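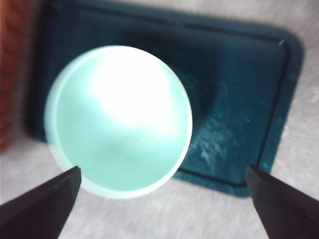
Photo: Romana Brabec / Coneder

About Coneder

Small appliance shop, online plus one counter in Gatside. Washers, dryers, dishwashers, the odd fridge. Started by Romana Brabec and Tatiana Šimek out of a garage with 2 secondhand dryers and a phone.

We still answer the phone ourselves. Mornings are best – afternoons we're mostly out on deliverys.

What we stock: roughly 200 models, new and graded. Graded means a dent or a missing box, nothing wrong inside. Free drop-off on orders over $100, old machine hauled away if you ask at checkout.

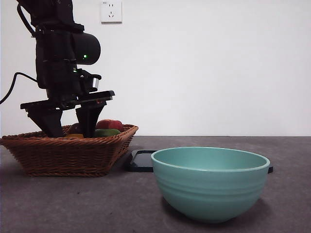 Spare parts too. Door seals, drain pumps, lint filters, 3168 part numbers in the catalog at last check. Can't find yours, send the model number off the sticker and Tatiana will look it up.

Repairs go thru Piltell, our service partner. Book by email or at the counter. Closed for stocktake one week in March.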